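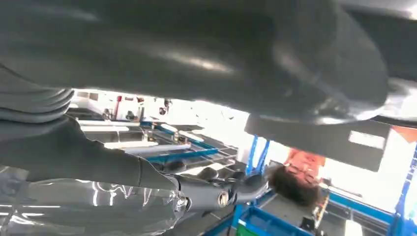
Slide 1. Wrist view, upside down. Robot hand at the bag, blue racking behind.

Speaker notes - teaching by hand, teaching by remote. Luminița Manole, 6th January, slot after coffee

Leave slide 1 up while people sit. Don't talk over it yet.

Open with the question from Bromen: "why not just program it?" Answer - clear plastic. Crinkles, shines, changes shape every time you touch it. Try writing that down as rules. Easier to show it.

Point at the glare on the bag. Point at the fingers. Then the round silver fitting at the wrist, somebody always asks, so say the word wrist early and move on.

Two ways to show a task
- by hand: you hold the arm, you move it, it records. Good feel for force. Bad for fingers, you can't push five joints at once with two hands
- by remote: operator wears the glove, the hand copies. Fingers fine. No feel for weight, people squeeze too hard at frist

Mernov work was 431 demonstrations. 36 by hand, rest by remote. Say why so few by hand - tiring, and your own arm ends up in the view.

SLOW DOWN HERE. Last time I rushed it and got three questions on the same thing.

Upside down view. Leave it upside down in training if it will be upside down on the job. Lolero team turned theirs round for the operators and forgot to turn it back, lost most of August.
Also people. Dark hair and an orange shirt just past the fingertips on slide 1. Keep some of these in the set, shop floor has people in it. But know where they are before the arm moves! Stop button in the operators other hand, always.

Backlight - white wall blown out, hand nearly black. Ask the room who'd throw this one away. Then say we kept it.

Pawlak numbers if time: 704 tries, 40 drops. Don't get drawn into the drops, send them to the handout.

Skip the glove calibration slide if past the half hour.

Questions. Repeat them into the mic.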